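Cumeck Service Desk
September 24, 2021
The Zorar cell at our Skiserau workshop returns to service today after its scheduled upkeep. This thread sets out the work in order, for sites that run the same cell. (1/6)

Cumeck Service Desk
1. Stop and lock out. The cell is brought to its home position from the operator panel and power is removed at the main switch. Staff wait until the drive lights are out before opening the guard. The lockout tag stays in place through steps 2 and 3. (2/6)

Cumeck Service Desk
2. Clean and inspect the gripper. Wipe the black links with a dry, lint-free cloth. Do not use solvent on the fingertips. Check each bolt head on the links for movement by hand, then with the torque driver set to the value on the cell card. Any bolt that turns is removed, cleaned and refitted with fresh thread lock. Replace fingertips at 100 hours of contact work or when the textured surface has gone smooth, whichever comes first.

3. Check the fixture plate. The gray plate is held against the slatted panel and must not rock when pressed at the corners. Clear dust from the raised frames and brackets with a soft brush. Look along the row of pins on the blue strip near the bottom edge. A bent pin is reported, and is not straightened in place.
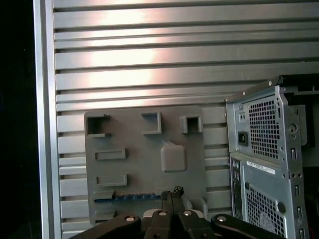

4. Restore power and confirm position. Remove the tag, close the guard and run the approach program at reduced speed. The fingertips should come up closed, pointing toward the blue strip, and should touch neither the plate nor the computer case beside it. If the approach is off by more than 2 mm, stop and repeat the wrist calibration. Do not correct the error by editing the taught points. (3/6)

Cumeck Service Desk
5. Run the test cycle. The Chantharasri test program makes 23 approaches without a part. All must finish with no fault code. Save the log under the cell number and the date of service. (4/6)

Cumeck Service Desk
Sites are reminded that replacement fingertips are ordered through the parts form only. Requests sent as replies to this account cannot be processed. (5/6)

Cumeck Service Desk
The next scheduled upkeep of the Skiserau cell is in November. The revised cell card will be sent to all sites before then. Older copies should be taken down when it arrives. (6/6)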